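Archive > Volume 4 > Articles > Section 5

5. Does practice on pads tell us anything about closing skill?

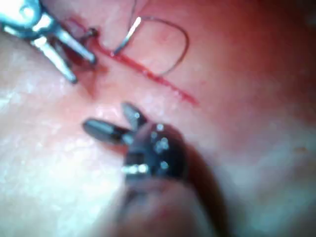 Figure 2. Pad surface with a narrow incision, instrument jaws open at upper left.

The claim that hours spent on bench pads carry over to the care of real wounds is repeated so often in the training literature that few authors bother to cite anything for it. We went looking for the evidence and found less than we expected. Most of the reports we read measure how quickly a trainee can place a row of stitches, how even the spacing is, and how the trainee feels about the session afterward. Speed and spacing are easy to score, and they improve with repetition on almost any material. What they say about a wound a week later is another matter. A straight, thin cut like the one in Figure 2, tapering out at one end and with red spread a little past its edges, is about as kind a problem as a beginner could be given. The wounds that cause trouble on a ward are ragged, or under tension, or in skin that has been thinned by age or steroids, and a neat line on a flat pad prepares no one for these.

The Pinham course is the most widely copied of the programs we reviewed, and its results deserve a closer reading than they have had. It enrolled almost 400 trainees, a large number for this field, and the gains in its closing test are real. The test, however, used the same type of pad as the lessons. A trainee who had learned nothing except how that pad behaves would still have scored well. The authors mention this in a single sentence near the end and then go on to recommend the course for general use. We do not think the recommendation follows.

The Laltard scoring sheet has a different weakness. It asks raters to judge "respect for tissue" on a scale of 5 points, and raters agree with each other fairly well. Agreement is often taken to mean that the scale measures something worth measuring. It may only mean that the raters were trained in the same room. When two of us applied the sheet to a set of practice recordings, our scores were close on spacing and knot security and drifted apart on tissue handling, where the anchors are vague. "Gentle" and "mostly gentle" are hard to tell apart, and the manual offers no help.

Follow-up is the larger gap. Only four of the reports contacted trainees again after the course ended, and of these only two looked at anything that happened to patients. One counted infections, without separating clean wounds from dirty ones. The other relied on clinic notes that were never meant for research, and a missing note was treated as an uneventful recovery. A gap in the paperwork can mean many things, including a patient who went elsewhere.

None of this shows that pad practice is useless. Someone who has never held a needle driver has to start somewhere, and we would not want that first attempt to be on a patient. Our complaint is with the size of the claim. The Prernine guideline now asks for a fixed number of pad sessions before supervised work begins, and the number appears to have been carried over from an older apprenticeship rule with no study behind it. Programs have spent money to comply. Until a trial compares trainees who completed those sessions with trainees who had fewer, using wound outcomes scored by people who do not know which group is which, the requirement should be treated as a custom. Section 6 sets out what such a trial would need, and why the cheaper designs now being proposed would leave the question where it stands.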